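Robot Learning Lab Course, Unit 7
Learning to Grasp from Trial and Error: Notes on the Drollden Method 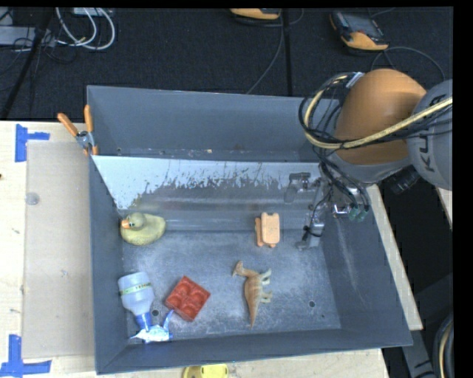

Figure 7.1. The bin workspace with six objects, seen from the fixed camera.

These notes go with the second lecture on grasping. Read them before the lab session. You should already know what a camera calibration is and how to read a loss curve. If the material on heatmaps in Unit 5 did not make sense, go back to it first.

7.1 The problem

A robot has to pick objects out of a bin one at a time. It does not know in advance which objects are there or how they lie. It gets a picture of the bin and must return a place to put the gripper, an angle to turn the wrist, and a depth.

The older way to do this is to keep a 3D model of every object, find each one in the picture, and look up a grasp that was worked out by hand. This works well in a factory that handles the same part all year. It works poorly on a mixed set such as the one in Figure 7.1, where a toy duck, a bottle, a block and a toy dinosaur share the same floor. The shapes have little in common, and the bottle is translucent, a property that gives many depth sensors trouble.

The Drollden method skips object models. It treats grasping as a prediction problem: given the picture and a candidate grasp, how likely is the grasp to succeed? The robot collects its own labels by trying.

7.2 Setup

The arm is mounted beside the table and reaches down over the bin wall. The fixed camera takes one color picture before every attempt. All grasps are top-down, so the wrist can turn about the vertical axis but does not tilt.

Three details of the bin matter for the results later on.

Sloping walls. An object pushed against a wall tends to slide back toward the floor, but small flat ones may stay put. The small blue-and-white toy near the front wall in the figure is in the kind of spot we will call an edge case in Section 7.5.

Worn surfaces. The floor is scuffed and part of the inner panel has lost its light surface. A network trained on clean simulated bins will often treat such marks as objects.

Touching objects. In the figure the bottle's blue cap touches the toy below it. A segmentation step may join the two into one object and put the grasp point between them.

7.3 Collecting the data

The training set has 1423 attempts. Each attempt is stored as one record:

picture before the attempt
grasp position in the picture (u, v)
wrist angle
depth
label, 1 or 0

The label is set by the gripper. After the lift, the fingers are told to close all the way. If they stop early, something is between them and the label is 1. If they close fully, the label is 0. This check is cheap, but it is wrong for very thin objects, which let the fingers close almost completely. We removed thin objects from the set and did not try to fix the check.

After a successful lift the arm moves to a random point over the bin and lets go. The drop mixes the objects, so the next picture is different from the last.

The first 404 attempts used random grasps. Position was drawn evenly over the bin floor and angle evenly over half a turn. Half a turn is enough for a two-finger gripper, where a turn of 180 degrees gives the same grasp again. Of these 404 attempts, 56 succeeded. All later attempts used the network from the latest training run, with one grasp in ten still drawn at random.

Exercise 1. Work out the success rate of the random phase. Then explain what a network would learn if it were trained on those attempts only and always answered "fail". What would its accuracy be, and why is that number of little use?

7.4 The network

The input is a square crop centered on the candidate grasp and rotated so that the fingers always close from left to right. With the crop rotated, the network does not need an angle input. The output is one number between 0 and 1.

The crop has to be large enough to show the neighbors of the target. With a tight crop, the network sees the block and nothing else. With a wider one, it can see whether a finger would come down on another object. In our tests the wide crop did better in full bins and made little difference when the objects lay far apart.

The loss is ordinary cross-entropy. Failed attempts outnumber successes, so each training batch is filled with equal numbers of both. Note that this shifts the output upward. The score can be used to rank grasps, but it should not be read as a probability unless it is calibrated again on data with the original balance.

At run time the steps are:

1. Take a picture with the arm out of view.
2. Draw 464 candidate grasps inside the bin outline.
3. Score every candidate.
4. Keep the best one and check that the fingers clear the walls.
5. If the check fails, go to the next best.
6. Execute, test the fingers, store the record.

Step 1 is easy to get wrong. If the arm is still over the bin when the picture is taken, it hides part of the floor, and the network may score points on the gripper itself. Several groups lost an afternoon to this last April.

7.5 What goes wrong

Edge cases. Close to a wall, one finger has no room to come down. The clearance check rejects the grasp, and the robot can end up with no valid candidate although there are still objects in the bin. The Kerura variant adds a push action for this: the closed fingers move the object toward the middle, and a new picture is taken. Pushing is scored by a second network with the same layout.

Uneven shapes. The toy dinosaur has a long tapering tail. A grasp far out on a tail will sometimes hold and sometimes let the body swing out of the fingers. The label for that kind of grasp is noisy, and more training does not remove the noise. Averaging over repeated attempts helps a little.

Recesses. The red block has rounded hollows on top. From above, the raised dividers between them look like thin parts that could be pinched. The network gave these points high scores early in training, and the scores dropped only after several failed attempts on them.

Repeating the same failure. If an attempt fails without moving anything, the next picture is nearly the same and so is the best candidate. Our code keeps a short list of failed positions and lowers the score near them. The Pawlak variant samples from the top candidates in proportion to their scores. Either will do for the lab.

Exercise 2. Look at Figure 7.1 and choose a grasp for the duck. Mark the position and finger direction on a sketch. Then do the same for the bottle. For each one, write down what the robot would need to know that a single color picture does not give.

Exercise 3. The label check in Section 7.3 cannot tell one object from two. Describe a change to the procedure that could, using only the fixed camera.

7.6 For the lab

Log in to Salstead and copy the unit folder to your own directory. The records are in the data folder, one file per attempt. Keep the split by collection session that is given in the index file. If you shuffle all the records and split them at random, pictures taken one after the other will land on both sides, and your test score will be too high.

Train once with the wide crop and once with the tight one. Hand in both loss curves, the ranking of your top ten candidates on the test picture, and written answers to Exercises 1 to 3. Answers are due Fri 30 December through the course page.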